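Ticket 1362
Subject: Clip on yellow box, and marks on translucent tray
Product line: Foditz boxes and trays
Opened by: Elie Nseir
Assigned to: Kimutai Nyamweya
Status: Closed by customer

Elie Nseir, 9:12 am

Good morning,

I write about two items which we bought from the Shirima shop in February, a yellow box and a translucent tray, both Foditz. We use them in the craft room of our after-school club. The box is for crayons and the tray is for sorting beads and for glue work. I put both in one ticket as they came in one order, but please tell me if you prefer two tickets.

First the yellow box. It has a small white clip on the outside of one wall, the wall with the fine grooves. I do not understand what this clip should hold. We received no lid. In the sheet that came with the order there is a drawing of a box with a lid and the lid has its own closing parts, so maybe the clip belongs to it, or maybe it is for a label. One of the parents thinks it is for hanging the box on a rail. I would like to know before I press or pull on it, because the plastic at the base looks thin to me.

The second thing about the box is the floor. There is a faint round mark near the middle and some smudges. I washed it with warm water and dish soap and the round mark stayed the same. I do not know if it comes from use (we put a glue jar in the box for some weeks) or if it comes from the mold in the factory. It is not a big problem, I only want to know if I should continue to scrub.

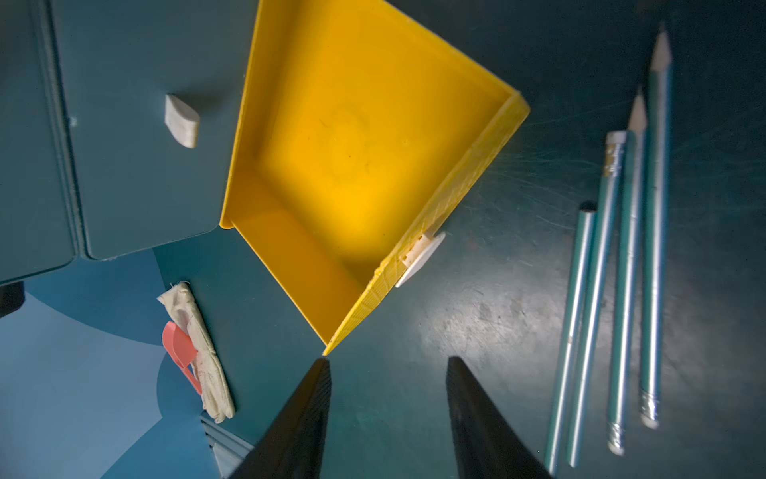 Yellow box, clip on the grooved wall.

The clip does not move when I touch it lightly. I did not try more than this.

Elie Nseir

Kimutai Nyamweya, 10:05 am

Hello Elie, thank you for the clear message. One ticket is fine.

The white clip is the side catch for the lid. The lid is sold separately for this size, and the drawing on the sheet is for the whole family, so it shows parts that you may not have. You can leave the catch where it is. It can also hold a card label behind the tab if the card is thin. Please do not hang the box from it.

For the round mark, can you tell me if you feel an edge when you pass a fingernail over it? And what is the matter with the tray?

Elie Nseir, 10:48 am

Thank you, this is very useful. So no lid is missing and I can tell the parents.

I passed the nail over the round mark in two directions. I feel nothing, it is smooth.

Now the tray. It is the translucent greenish one with the raised rim. It has become scuffed all over, and the rim has small pale nicks. Some whitish smudges are also there, mostly along one side wall. The children use it on top of the green mat and they push it, they do not lift it, so I accept that scratches are normal. My question is more about the whitish smudges. I can't say if they are glue, or if the plastic itself is getting white.

What I did until now, in this order:

1. Warm water and dish soap, soft sponge. The smudges looked weaker when the tray was wet, and came back when it dried.
2. The same again, and I left it to soak for 30 minutes. Same result.
3. Fekodness cleaning paste, a very small amount, only in one corner and with a cotton cloth. The corner became a little more clear, but I think also a little more dull, so I stopped.

There is also a small white curl near the middle of the base, like a loop with a tail. It can be a fiber or it can be a scratch, my eyes are not good enough for deciding. Beside it is a dark dot, very small.
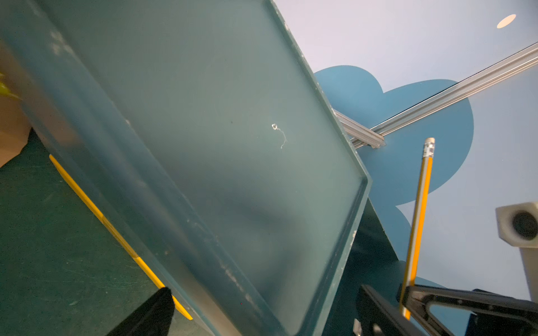
Kimutai Nyamweya, 11:30 am: please do not use the paste again on this tray. The surface is frosted on purpose, and any paste with grit will polish it unevenly, so that you get a shiny patch. Your test in the corner was a good decision.

When smudges go away in water and come back when dry, they are very often a fine roughness in the plastic. Glue usually turns soft or white in water and you can feel it. Would you try the following?

- Put a strip of clear tape over the curl, press lightly, pull it off slowly. If the curl is a fiber it should come with the tape.
- Do the same on one of the whitish places. Look at the tape against something dark.
- Wipe the side wall with a damp cloth only, and let it dry standing up.

If the tape stays clean, it is wear and we can't remove it, but it does not change how the tray works.

Also, which number is on your order sheet under the tray? We had two versions and I want to be sure I speak about the right one.

Elie Nseir, 2:20 pm

The number under the tray on the sheet is 43. I hope this is the one you mean, there is no other number on that line.

I can do the tape test only after the children have gone home. I asked Odette Cordier, who shares the room with me, and she says the tray was already a little cloudy on the side wall when she unpacked it, before the first use. I did not see it that day, so I can only repeat it.

One question more. We store the tray standing on its long side, beside the wall with the blue cloud. The room gets strong sun there in the afternoon. Does the sun make this plastic white? If yes, I will move it into the cupboard, but the cupboard is already full with paper and I would have to reorganize the shelves.
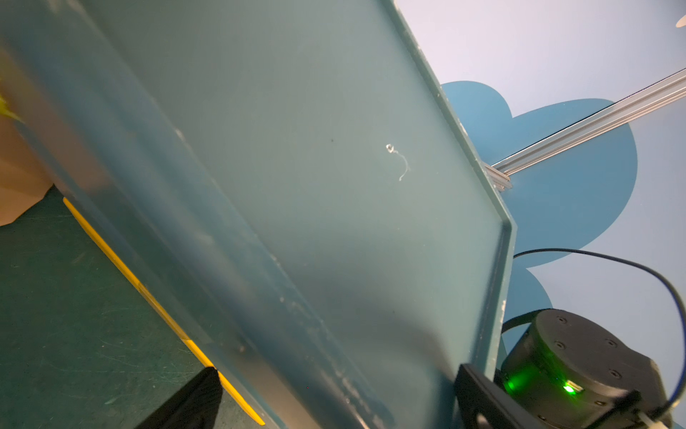

The cupboard has one low shelf which is deep enough if I take out the colored card. The card could go flat in the yellow box, but then I need another place for the crayons. I will draw it on paper first.

Kimutai Nyamweya, 3:15 pm

Number 43 is the older version, frosted on both faces. A light cloudiness on the side wall from the beginning is possible with that one.

Sun through a window can make it more pale over the years, but not in a few months. I would keep it out of direct sun if this is easy for you. If it means emptying a cupboard, a cloth over the tray is enough.

The round mark in the yellow box is smooth, so you can stop scrubbing. It may be from the glue jar. It is safe to leave.

Elie Nseir, 5:40 pm

I did the tape test on the side wall, two times in different places. The tape was clean, so I accept that it is wear. I left the curl for Odette, she has better light in the morning and a steadier hand.

I will use a cloth over the tray for now. I would also like to order one lid for the yellow box. Should I do this with Shirima, or directly with Clonport? The Clonport page shows lids but I could not find the size.

Kimutai Nyamweya, 5:52 pm

Please order with Shirima and tell them "shallow box, yellow, side catch". They have the list of sizes. Shall I close the ticket?

Elie Nseir, 5:58 pm

Yes, please close it. If the curl is something else than a fiber I will write again under the same number. Thank you for your patience with my many questions.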